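Chapter 2
What Does a Productivity Figure Measure?

Politicians like to say that output per hour has risen, and that we are all better off for it. Be wary. Suppose a workshop in Sodolcombe turns out 100 chairs in 24 hours of paid work. Divide one by the other and you have a figure – but it says nothing about whether the chairs are any good, or whether anyone wants them.
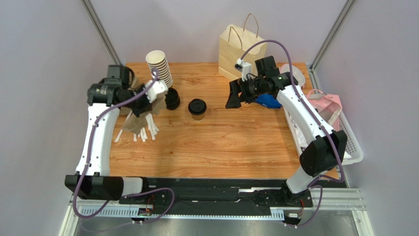

Figure 2.1 Two robot arms mounted at the front of a table.

Economists often credit new equipment with whatever growth they cannot otherwise explain. Titilayo Ugwu doubts this, and so should you. Her study of Prelesetti found that much of the supposed gain came from unpaid overtime, which the official hours left out.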